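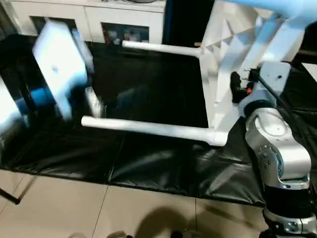

A robot arm at work beside a white plastic chair on its back.

About Fleso

Fleso writes and checks working rules for robot arms used outside factories: repair rooms, teaching labs, small shops. We started because we had read too many safety binders that were plainly written by people who had never stood next to the machine. We still read them. Most are too long, and a good many say the same thing on page 6 and page 55 in different words.

We don't build robots and we don't sell them. Clients send us their rules, we visit, and we watch a normal working day with the rules in hand. Then we mark every line that people follow, every line they skip, and every line that can't be followed at all. The third group is usually bigger than the client expects.

What we look at

Cable routes. Where people put their feet. What is on the floor, and whether the written procedure mentions it. How large objects are held, and who decided that was good enough. Whether the stop button can be reached from where people stand -- the drawing on the wall may say one thing and the room another.

What we don't do

We don't hand out badges. Visitors ask for a Fleso seal for the website and we say no, as a seal tells a buyer very little about what happens in September when half the staff is new. We are also wary of any rule backed only by "industry practice." Whose practice? If a client can't tell us, we suggest testing the rule or dropping it.

Our own record

We have reviewed 1764 separate rules to date and advised cutting or rewriting a large share of them. Some of our advice was wrong. The Utora checklist, our first, asked for so many signatures that people signed in batches at the end of the day. We withdrew it. Its replacement, Leemans, fits on one sheet and is still being argued over -- mostly by us.

Our office and test room are in Trarketti. Visits are by appointment. Please send your current rules first, in whatever state they are in.

Page last reviewed Jun 16, 2026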